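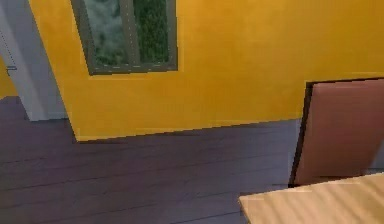

Mastuvley Camera Bench for Grarnico Controllers

Part no. 1398
Category: Simulation and test software
Works with: Grarnico arm controllers, Cilliline and Belkadi camera profiles

Overview

Camera Bench is a software package for comparing robot cameras before any hardware is bought. It loads a furnished room, places a virtual camera at a pose you set, and renders what that camera would return. Two camera profiles can be run from the same pose and their output saved side by side. The controller link lets a Grarnico controller drive the camera pose with the same motion program it would use on a real arm.

The stock room has yellow walls, a plank floor, a window, a pale door with a lever handle, and a light wood table with a chair. The dark floor against the bright wall gives a strong edge for checking exposure settings. The table corner and the foot of the wall are useful for checking lens correction, as both should stay straight once the profile is set up properly.

What is in the package

Room file with editable wall and floor colors
Cilliline camera profile, wide lens
Belkadi camera profile, narrow lens
Grarnico controller link
Pose editor
License key for 2 workstations

Choosing a profile

The Cilliline profile takes in more of the room at short range. Use it for overhead mounts and for checking whether the arm will block the work area. Straight lines bend near the corners until lens correction is turned on.

The Belkadi profile is the better match for wrist mounts. Small parts on the table cover more pixels, but the camera has to be aimed with more care. A wrist tilt that still keeps the tabletop in view with the Cilliline profile can lose most of it with the Belkadi.

Both profiles use the same pose format. Switching from one to the other does not change the motion program.

Running a comparison

Load the room file and select the first profile.
Enter the camera pose or read it from the controller.
Render and save.
Select the second profile without moving the camera.
Render again and open both files in the compare window.

Repeat from at least 3 poses. A single pose tends to favor one lens.

Rendering notes

Default texture quality is low to keep the frame rate steady while the controller is connected. Window frames and door edges may look jagged at this setting. Raise the quality for saved stills. Texture quality has no effect on pose data.

Shadows are drawn at all quality levels. Reflections on glass are not modeled, so the package should not be used to judge glare.

Limits

Gripper contact is not simulated. Grip force, finger wear and part slip need a physical test stand. Rolling shutter is supported in the Belkadi profile only.

Updates

Version 305 adds the compare window and fixes a fault that reset the camera tilt when the controller link dropped. Room files saved in earlier versions open without conversion. The next profile update is planned for September.

Related items

Extra workstation license
Grarnico controller link, standalone
Calibration target set, virtual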